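Genura Customer Support
Ticket status: Open – awaiting customer confirmation
Category: Account and catalog / Search and filters
Product: Vuveck catalog manager
Account: Bernasmont Kitchen and Bath
Priority: Normal
Assigned to: Deepika Rai

Summary
Product search on the customer's storefront returns incomplete results when a visitor filters by width. Items that appear under "All products" are missing from the filtered list.

Initial report, Monday, 8:40 a.m.
The customer reports that the width filter has not been reliable following the import of the Brito price list. The full catalog holds 2,317 items, and this total is displayed correctly on the dashboard. When the filter is set to any width range, a large number of sinks and worktops disappear. Clearing the filter restores them. The customer has tried two browsers and a private window, with the same result in each.

Steps taken by the customer before contact
Cleared browser cache.
Signed out and back in.
Ran "Rebuild index" once from the Tools menu. The process ended with the message "Completed with warnings." No warning text was shown.

Support response, Monday, 10:15 a.m.
Thank you for contacting Genura Support. We have reviewed the import log for your account. The Brito file supplies widths as text with a unit attached (for example, "400 mm"), while the older records in your catalog store the width as a plain number. The filter reads numbers only. Records containing a unit are accepted during import and are displayed on product pages, but the filter skips them.

Please carry out the following:
1. Open Catalog, then Field Mapping.
2. Select the field "Width" and set its type to "Number with unit."
3. Set the default unit to millimeters.
4. Save, then run "Rebuild index" again.

Do not delete the imported records. Deleting them will also remove any related-product links created after the import, and these cannot be restored from the Tools menu.

Customer update, Monday, 1:05 p.m.
The customer has completed all four steps. The index was rebuilt without warnings. Most of the missing products have returned, but the category "Sinks with drainboard" still shows gaps when filtered.

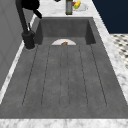
Joar Strand wrote that the mapping change had fixed the worktops completely, and that he did not understand why one category should behave differently when every record came from the same file. He also asked whether the sales team could keep using the site during any further rebuild, as they had customers in the showroom and were sending them links by e-mail.

Support response, Monday, 2:30 p.m.
The storefront may be used during a rebuild. Direct links are not affected. Filtered results may be out of date until the process has finished.

With regard to the remaining gaps, we have compared the category settings. "Sinks with drainboard" has its own local field, also named "Width," which was created before the shared field existed. Local fields take priority over shared ones. The change you made this morning was applied to the shared field and did not reach this category.

We have merged the local field into the shared field on the test copy of your catalog. The merge affected 200 records. No values were lost, and the filter on the test copy now returns the full category.

Before the same merge is applied to the live catalog, we require written approval from the account owner. Please reply to this ticket with the words "Approved for live" and state a preferred time. The merge cannot be undone by the customer, although a backup will be kept by Genura.

Internal note
Import should raise a visible warning when a text value is written to a numeric filter field. "Completed with warnings" with no detail is not sufficient. Passed to the Vuveck product team – D. Rai.

Outstanding
Approval from the account owner.
Live merge and rebuild.
Customer to check the width filter in all sink categories.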